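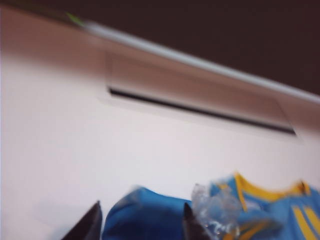

*Front Hilier in gebrochenem Weiß, Feld mit Querschlitz*

# Front Hilier und Stoff Kouris

Die Front Hilier und der Dekostoff Kouris gehören bei Landeler zur Reihe Plardale. Beide sind einzeln erhältlich. Viele Kunden bestellen sie zusammen für Kinderzimmer, Spielecken oder Warteräume, in denen eine glatte helle Fläche und ein kräftiger Stoff nebeneinander stehen sollen.

## Front Hilier

Hilier ist eine schlichte Front in gebrochenem Weiß. Die Fläche ist glatt und hat keine Zierleisten. Im oberen Bereich liegt ein rechteckiges, leicht vertieftes Feld, durch das ein schmaler, langer Schlitz verläuft. Den Abschluss bildet eine helle Kante.

Der Farbton ist kein reines Weiß. Je nach Lampe wirkt er etwas wärmer oder geht leicht ins Rosa, das vertiefte Feld erscheint dann eher beige. Wer die Front neben reinweiße Möbel setzen will, sollte vorher ein Farbmuster anfordern. Muster verschickt Halyna Nechyporuk aus unserem Kundendienst, normalerweise jeden Dienstag.

- Länge: 200 cm
- Gewicht: 2.300 g
- Farbe: gebrochenes Weiß
- Lieferung: vormontiert, Befestigungssatz liegt bei

Für die Montage braucht man einen Kreuzschlitzschraubendreher und eine Wasserwaage. Die beiden äußeren Schrauben werden zuerst gesetzt und nur handfest angezogen. Dann die Front ausrichten, die mittleren Schrauben einsetzen und alles nachziehen. Die Schutzfolie bleibt bis zum Schluss auf der Fläche.
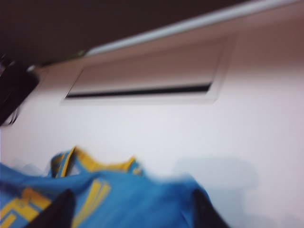

Der Schlitz darf nicht überstrichen oder zugeklebt werden. Staub setzt sich dort am ehesten fest und geht mit einem flachen Pinsel oder der schmalen Düse des Staubsaugers heraus. Für die übrige Fläche genügt ein feuchtes Tuch mit etwas Spülmittel. Scheuermilch macht die Oberfläche stumpf, das lässt sich später nicht auspolieren.

Kleine Kratzer können mit dem Lackstift aus dem Zubehör ausgebessert werden. Bei größeren Schäden tauschen wir das ganze Teil. Einzelne Kanten werden nicht nachgeliefert.

## Stoff Kouris

Der Stoff Kouris ist himmelblau mit weißem Blitzmotiv. Die Blitze haben oben einen geraden Balken und laufen nach unten in einen dünnen Strich aus, dazwischen liegen lange weiße Diagonalen. Der Entwurf stammt von Miroslava Lytvynenko.

- Breite: 147 cm
- Mindestabnahme: 3 m
- Pflege: 30 Grad, linke Seite nach außen, nicht in den Trockner

Beim Zuschneiden die Laufrichtung beachten. Das Muster steht nur in einer Richtung richtig, zwei gegeneinander gedrehte Bahnen fallen sofort auf. Vor dem Nähen einmal waschen, der Stoff kann etwas einlaufen. Falten vom Versand verschwinden mit dem Bügeleisen auf mittlerer Stufe.
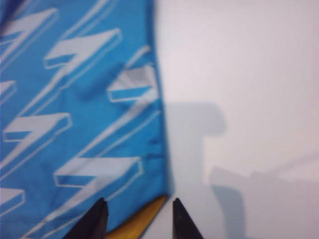 *Kouris, himmelblau mit weißen Blitzen*

Auf Wunsch säumen wir die Bahnen. Dafür bitte bei der Bestellung die fertige Länge angeben und nicht das Zuschnittmaß. Gesäumte Ware ist vom Umtausch ausgeschlossen.

## Bestellung

Ungesäumter Stoff geht am nächsten Werktag in den Versand. Die Front kommt per Spedition bis zur Bordsteinkante, der Fahrer meldet sich vorher telefonisch. Fragen zur Montage beantwortet Vitalii Stetsiuk, Fragen zu Zuschnitt und Saum Bohdana Panasiuk. Im Juli ist die Näherei geschlossen, Stoff ohne Saum liefern wir auch in dieser Zeit.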